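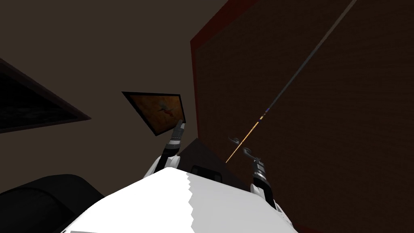
The report from Verko said the robot had "paused in a safe posture." I read that line three times before I opened the replay, and then I watched the robot stand in a room that didn't exist with both arms stuck up at the ceiling like it was being robbed.

I was paid to sign off on things. The building in Holovko wanted 12 of these machines for its guest floors, and the insurer wanted a person with a pen to say they wouldn't hurt anybody. Verko wanted me to look at the simulation. Everybody at Verko loved the simulation. It had run 515 evenings' worth of tidying and dusting, and not one pretend guest had been touched.

"So why are its arms up?" I asked on the call.

"That's the retract," said the engineer. He had a nice voice, patient, the kind you get from explaining things to people with pens. "If it loses track of where it is, it lifts the arms out of the way. Nobody gets bumped."

"There's a picture up there."

"Where?"

"Right over the left gripper. It's almost on the corner of the frame."

I heard him clicking. "It didn't make contact."

"How do you know?"

"The log would say."

The log was written by the same software that had lost track of where it was. I mentioned this. He said they were separate modules. I asked who had written the separate modules and he said the team had, and after that we were both quiet for a bit.

I asked for the run again with the retract speed showing. It took them until four in the afternoon to send it. The arms went up fast, a lot faster than anything the robot did on purpose. Somebody had decided that getting out of the way should be quick, and I suppose that makes sense if the thing in the way is always lower than your shoulders.

"What if a person is leaning over it?" I asked.

"Why would a person lean over it?"

"To see why it stopped."

More clicking. He told me the overhead check had been turned off in April because it kept throwing false alarms. The older build, which they called Plirnance, had stopped 300 times in one test because it thought lampshades were heads. Customers hated it. So they took the check out, the number went down to zero, and the zero went on a slide. I had the slide. It was a very clean slide.

"It'll go back in," he said. "Next release."

"When's that?"

"About 8 weeks."

"And the robots ship when?"

He said he would have to ask.

I had dinner at my desk that night and wrote two versions of the letter. The first was polite. It said the fault was understood and a fix was planned, and all of it was true, and I could see exactly how it would look stapled to the front of something in a courtroom. The second said no. It said it in four lines, with the file name of the replay and the second at which the arms came up.

My boss called from Rellau before I was done with my coffee the next morning. She had already heard from Verko.

"They say it's a simulated robot in a simulated room," she said. "They say nothing happened."

"They told me the simulation was as good as the real thing."

"When did they say that?"

"Last month, when it was passing."

She sighed, and I could hear her typing. She asked me to send the second letter again, because the first copy had gone to her junk folder.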